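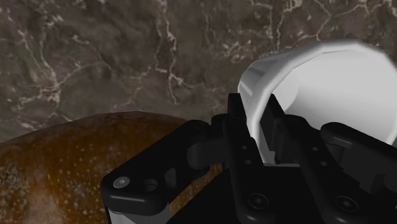 Week 4: Who gets paid first when the gas flows?

Welcome back, everyone, and thank you for the lively questions last time (I have tried to fold a few of them in). Today we look at how a production sharing contract divides up the money, using the Mahawong field.

The company, Movden, spends its own money on drilling - more than 1000 million dollars in our case - and is allowed to earn it back out of early sales. We call this share "cost gas". Whatever remains is "profit gas", and that is split between Movden and the state of Benau.

Do keep in mind that the split can move over the years, usually in the state's favour as costs are paid down. The older Vara contract, signed in 1984, had a fixed split, and we shall compare the two in the seminar.

Please read clauses 1 to 6 beforehand and bring a calculator.

Mayuree Wattanapong, Room 200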